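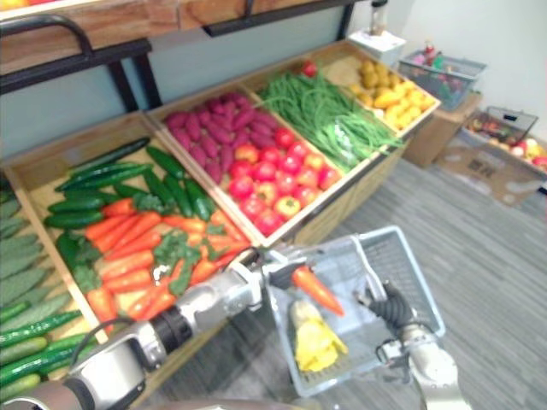 Equipment Planning Group – Produce Handling Cell
Minutes, 24 June 2024

1. Minutes of the previous meeting
Approved with one correction: the Vevham maintenance quote is 1218 per unit, excluding shipping.

2. Grippers
Padded fingers to be priced as a spare set. Grorex quoted 1091 per set, delivery in 12 weeks. Flolton has not answered the second request. Decision on supplier deferred.

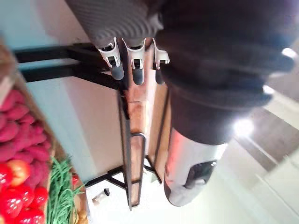

Item 2: padded gripper beside the rack with the wooden panel.

3. Baskets and display
Gray slotted baskets and clear baskets both stay on the list. Order 40, split to be set after the handling tests. The wooden display stand is kept as is – no money for a second one before December. Pană to requote the crates separately from the stand. 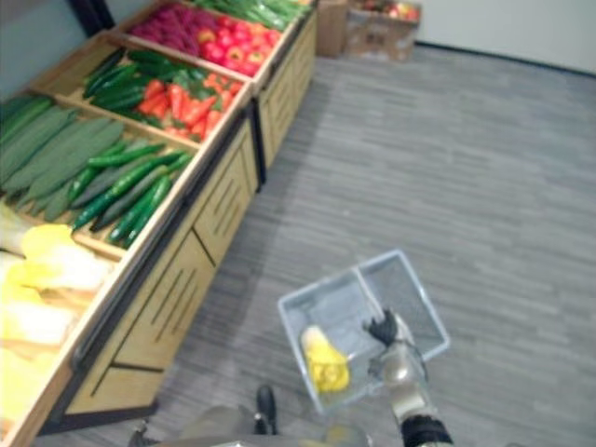
Item 3: clear divided basket held over the aisle, cucumber bin to the left.

4. Budget
Almost all of the tooling line is committed. Cable covers and spare wrist parts move to the next period. The request for a third arm was not supported.

5. Actions
Purchasing: third request to Flolton, then close.
Engineering: basket handling tests, results in writing.
Finance: revised tooling sheet, with the Vevham figure corrected.

6. Any other business
None.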